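Search this site: type a word and press enter

Why do people write on walls?
by Lesego Mkhize, 26 February 2020

Have you ever walked into a big building and found a word waiting for you on the wall, in letters so large you had to tip your head back to read them? Grown-ups call that kind of writing a sign, and making a good one takes much more thinking than you might suppose. A sign has to be read by people who are close up, people who are far away, and people who are busy looking for the toilets! 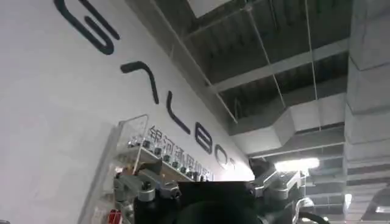
Dark letters on a white wall are easy to read, and so sign makers use them again and again. Try it at home with a black felt pen on white paper, and then with a yellow one – then walk to the far end of the room and see which you can still make out.

Sign makers like to play with shapes, too. A capital A usually has a little bar across its middle. Take the bar away and you have an upside-down V, but tuck it in beside a G and an L and your clever brain reads it as an A all the same.

Some signs say things in more than one kind of writing. Chinese is written with characters, and a line of them can sit very happily underneath a line of big Latin letters, the sort you are reading now. A narrow see-through shelf is handy near a wall like that, as you can set out small things in a row and still see the white behind them. 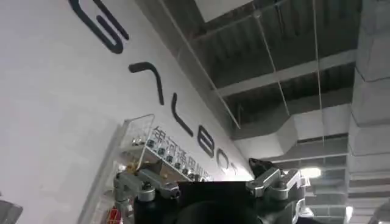

Make your own wall word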